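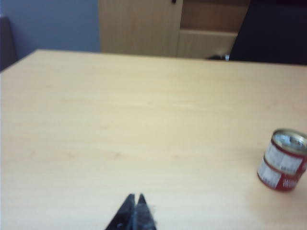 4/23/26

Pimo arm, wrist camera and gripper. Bench notes, continued from the red folder.

Swapped the wrist bracket for the one Juraj printed. Holes line up on three corners, the fourth needed a file. Camera now looks down the fingers with both tips in view at the bottom, as we wanted. The old bracket showed one tip and a lot of motor housing.

Fingers closed at power-up and homed without complaint. Closed position reads 17 on the encoder, was 0 before I took the gripper apart. I left the offset in the config file and did not touch the firmware. Bořivoj, if you reflash, write the 17 back in or it will try to close past the stop and trip the current limit.

Target is the small can with the red and white label. Keeping to one object until the reach is repeatable. Table otherwise clear.

Exposure. Auto washes out the middle of the table, the wood is too pale for it. Tried fixed exposure at three settings. The lowest gives a decent tabletop but the dark thing behind, chair or whatever it is, turns into a black block and the detector likes to put a box on it. Cropping the top of the picture before detection gets rid of that. The crop is in pixels for now, so it is only good for this arm pose. Should be computed from the table edge.

Blur. Still there when the arm moves. Far edge of the table smears and so does the lettering on the can. Slowed the approach to half speed and added a pause before each grab of a picture. Slower than I would like. Puspita thinks the bracket is flexing and it's not all shutter time. She may be right, you can wiggle it by hand. A thicker one in PETG is on the print list.

Reach runs, can on the right side of the table:

Run 1. Stopped short. Depth guess was off.
Run 2. Same, after changing the can diameter in the script. So it isn't the diameter.
Run 3. Found it. The camera-to-finger distance was still the number for the old bracket. Measured again with calipers and put it in. Fingers came down either side of the can.
Run 4. Touched the rim on the way down, can slid toward the edge. Hit the stop.
Run 5. Raised the approach height, good close, good lift, set down fine.
Run 6. Same as 5.

Did not try the left side of the table. The elbow joint gets near its limit over there and I want Jozefína to look at the cable first, it pulls tight when the wrist rolls.

Log for the six runs is 1,282 lines, mostly joint positions. Errors are all in run 4, starting at line 532. Saved on the shop laptop under Contreras, same place as the January tests.

Parts: one M3 insert pulled out of the old bracket, threw it away. We are low on the short M3 screws. Erdal has the Esetti order open, add a bag if it hasn't gone out.

Next:
crop from table edge
new bracket, thicker
finger pads, the right one is getting fuzzy along the side
cable at the elbow
then the left side of the table

Arm is parked and the supply is off at the wall. Please don't move the table, the base is clamped to it but the floor marks are only tape.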